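Robots at the Open Lab: Report on a Demonstration Visit

Hae-won Byun
Submitted Thursday, February 3, 2022 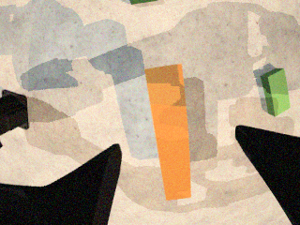 Figure 1. Simulated view from the Dranar block task, with the orange block between the two gripper fingers and the green cube to the right.

1. Why I went

The assignment asked us to attend a public demonstration of an automated system and report on what was shown, how it was explained, and what we would do differently. Most of my section picked the bottling plant, which gives out free soda. I picked the Grano open lab, which gives out a lanyard.

I had a reason. My term project uses a simulated arm to sort blocks, and it sorts them the way a cat sorts things on a shelf. I wanted to see how people with a budget handle it.

2. What was on show

The lab had 2 stations open to visitors. The first was Wino, a real arm on a real bench, which packed small cartons into a larger carton. It was the popular one, and I saw it mostly over other people's shoulders. The second was Dranar, which is the lab's simulator, running on a big monitor in a side room with six chairs. I got a chair right away.

Dranar renders a speckled, cream-colored tabletop, some blocks, and a black two-fingered gripper seen from close up. The presenter ran the same pick-up task over and over with the blocks in new positions, and took questions while it ran. She told us the policy had been trained entirely in simulation and that the job that day was to show how it behaved on layouts it had not met before.

The shadows were what I kept looking at. In Figure 1 they cover a good part of the table in soft gray blotches, and one upright gray shape beside the orange block is almost as tall as the block's own shadow has any right to be. Somebody in the second row asked whether the shadows could be turned off. The presenter said yes, and that the policy got worse when it finally met shadows again. I wrote that down and underlined it, since my own simulator has no shadows at all and I had been quite proud of how clean it looked.

3. The numbers

A handout listed 983 test runs for the block task. It did not say how many of them succeeded. I asked, and was told the figure was "being updated," so I can report with confidence that there were 983 of them.

What I could record for myself was the session I sat through. I watched nine attempts. In six the gripper picked up the block it was supposed to. In two it closed on nothing and tried again until the time limit. In the remaining one it pushed the block off the table, and the presenter moved to her next slide at a speed I would call practiced.

Nine attempts is not a sample. I include them because they are the only results in this report that I saw with my own eyes.

4. How it was explained

The explanation at the Dranar station was good when it was about failures and thin when it was about anything else. The slide titled "Min" was up for a few seconds. I gathered that Min is the scoring tool, that it decides whether a grasp counts, and that it has a threshold someone picked by hand. I would have traded the whole welcome speech for another minute on that slide.

Wino got the better script and the better microphone. It also got applause each time a carton went in, and I noticed that the simulator got none for doing a harder job - people like to hear the thump.

5. What I would change

Put the success rate on the handout, even if it is ugly. Show one failed run slowly, with the gripper view and a wider view next to each other, because from the close-up alone it was hard to judge how far the fingers were from anything. Tilted blocks were especially confusing from that angle.

Let visitors place a block. The presenter did all the layouts from her keyboard, and after a while I started to suspect her of having favorites.

6. What I am taking back to my project

I have added shadows. The first results are worse, which I am told is a good sign. I also plan to log every run, including the embarrassing ones, and to write my threshold down somewhere other than my own head. The new runs should be finished well before July, when the department needs its computer back.

The lanyard is attached to the printed copy.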